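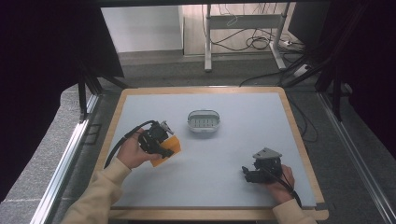
> Does the Grimshaw loop bus still stop at Prullmont station on holidays? The printed timetable only shows weekdays.

It stops there on holidays, but only on the 107, and only every 2 hours. The 279 skips the station and goes straight down Stulier Road.

The last holiday bus leaves the station before dark, so check the board by the ticket window when you get off the train. The Clernum stop has the same sheet posted.

A new timetable is due in February. The town is printing 1,000 copies and the library will have them at the front desk.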